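Companhia de Teatro de Formas Animadas Goltham
Ata da reunião de produção
22 de maio de 2019

Presentes: Josefien Verbruggen (direção), Dorottya Illés (construção), Fung-ping Cheung (luz e som), Attila Dudás (manipulação).
Ausência justificada: Danilo Rivera.

1. Ata anterior
Aprovada sem alterações.

2. Espetáculo de sombras "Ornthorpe"
A duração foi fixada em 90 minutos, com intervalo. A. Dudás pediu mais ensaios para a cena do moinho, que exige três manipuladores atrás do mesmo ecrã. Aprovado. A troca de silhuetas entre a segunda e a terceira cena continua lenta - D. Illés vai rever o sistema de encaixe das varas.

3. Materiais
Aprovada a despesa de 1000 euros para tela de retroprojeção, cartão e articulações metálicas. A tela antiga fica reservada para ensaios. As figuras guardadas desde fevereiro serão verificadas antes da pintura.

4. Luz e som
F. Cheung apresentou o plano de luz. O ecrã lateral passa a ter circuito próprio, com regulação independente. As deixas de som serão renumeradas de acordo com o guião revisto.
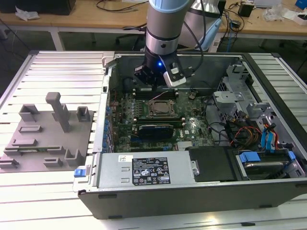 5. Digressão
O contrato com o Teatro Mészáros aguarda assinatura. O transporte dos ecrãs fica a cargo da Fidamport. J. Verbruggen confirma os horários de montagem com a sala e envia-os à equipa.

6. Outros assuntos
Nada a registar.

Ata redigida por D. Illés.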